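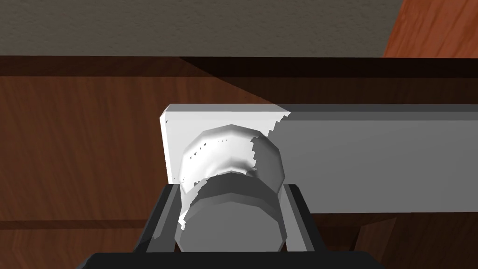

How to Chair a Meeting Without Being Hated Afterwards
Speaker notes, Wellington Portela
Plernport Small Societies evening, 2024-02-16

14 comments | 37 shares

Opening

Wait for the chairs to stop scraping. Don't thank the tea people yet, they'll still be pouring and will look up.

Start with the allotment meeting. I was asked to chair it because I had a watch. Item one was the minutes of the previous meeting. We were still on the minutes at half past nine. The argument was over whether Mrs from plot six had "asked" or "demanded" to know about the water butts. She was in the room. She demanded that it say "asked".

Pause there. If they laugh, carry on. If they don't, carry on faster.

Say who I am, briefly. Over 500 meetings chaired, most of them in rooms with a stacked piano. I have no qualifications in this and have never met anyone who has.

What the chair is for

The chair decides who talks next and when to stop. People think the job is having opinions with a bigger seat. If you've got strong views on the gutter quote, let somebody else chair that item and go and sit with the rabble.

Tell the Vitham story here (short version). The chap at Vitham ran the bowls club for years and I never once learned what he thought of anything. Meetings finished by nine. When he stepped down they elected a man with a great many thoughts, and I'm told they now bring sandwiches.
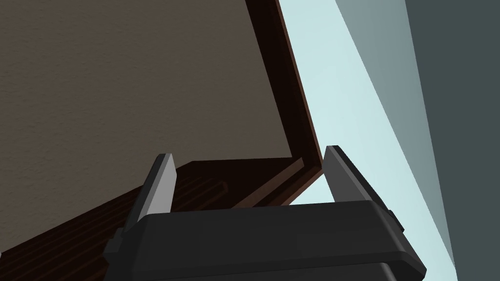
The agenda, then. Most agendas are a list of nouns. "Roof." "Fees." "Christmas." A noun tells people to say whatever they know about roofs, and every hall in the country contains a man who knows a lot about roofs. Write the question you want answered. "Do we accept the lower roof quote, yes or no?" He'll still talk, but you can now interrupt him with a clear conscience.

Put the dull item that needs a decision first. Put the fun one last. Do it the other way round and you'll spend forty minutes on bunting and pass the accounts in the car park.

Ask for hands: who has been in a meeting where Any Other Business was longer than the business? (All of them. Look surprised.)

My rule on AOB is that I want it before we start, on paper, and if it needs a vote it waits until next time. This made me unpopular for one winter. I got a lot of reading done.

Difficult people

Slow down for this bit, it's what they came for.

The Historian. Was there when it was tried before. Let them have two minutes, because now and again they're right and the drains really do run that way. Then ask, "So what would you do this time?" You'll find the history stops quite quickly.

The Whisperer. Holds a second meeting in the back row with a friend. Don't tell them off. Stop talking and wait, looking pleasant. I once waited so long that somebody seconded it.

The Point of Order. Has a copy of the constitution in a plastic wallet. Read the constitution yourself, the night before, all of it. Ours at Jivenier was 6 pages and four of them were about the key.

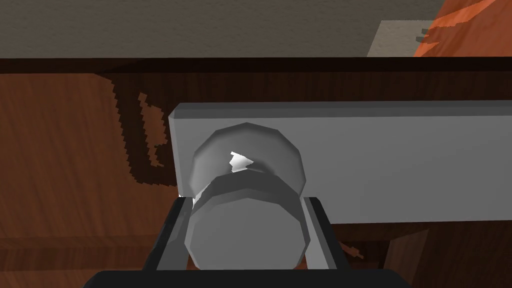
The quiet ones are harder, and I was slow to see it. I used to go round the table asking each person for a view, and I could watch the shy ones going grey as it came towards them. Now I ask people before the meeting, by the urn, what they think of item three. Then in the meeting I can say, "Some of you were worried about parking," and the person who was worried gets to nod. Everyone's spared.

Mention Mihăilă if time. (Practise the name. Mi-huh-ee-luh. Said it wrong at the last talk and had a letter.) Mihăilă is the walking club whose meetings were held standing up, outdoors, in February. Average length, eleven minutes. They agreed to everything, including a minibus they couldn't afford. So there's a limit.

Votes

Say what's being voted on, out loud, in full, before the hands go up. Then say what happened, out loud, after. It feels silly. I have sat through a vote where half the room believed they were keeping the hedge.

Count twice if it's close. If it's tied, know beforehand whether you've got a casting vote, and don't look delighted about it.

If 100 people turn up to a meeting that normally gets nine, they haven't come for the minutes. Move their item to the top and find more chairs. Don't make them sit through Fees as a punishment. I did that once over a proposed zebra crossing and had to be walked to my car.

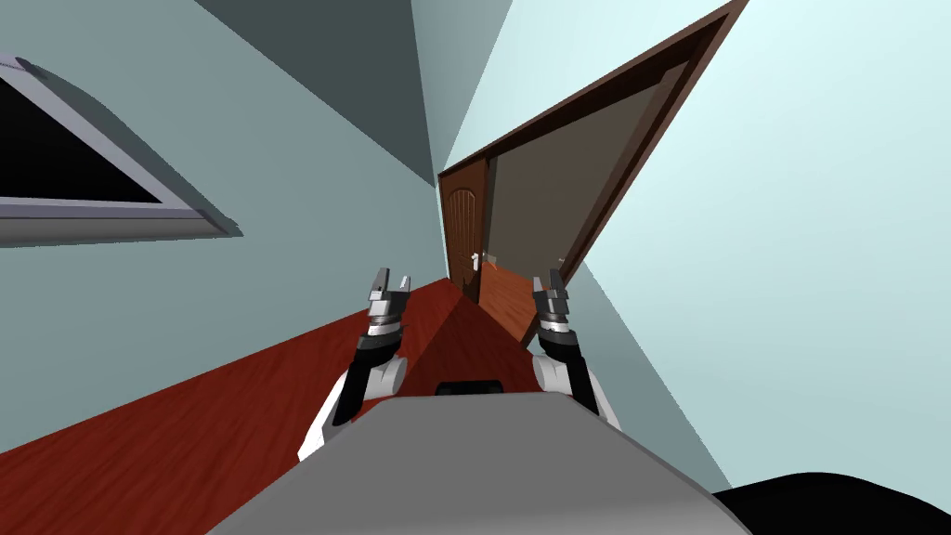
Finishing

Finish at the time you said, even if item seven is in full flow. Item seven will keep.

Read back who has agreed to do what, with names. Watch for the people studying their shoes. Those are the names to read twice.

Thank the tea people NOW. Leave ten minutes for questions. If the question is really a speech, ask them which item it comes under.

Handouts on the table by the door. Bring back the extension lead.

We use cookies to remember your preferences. Accept all | Manage settings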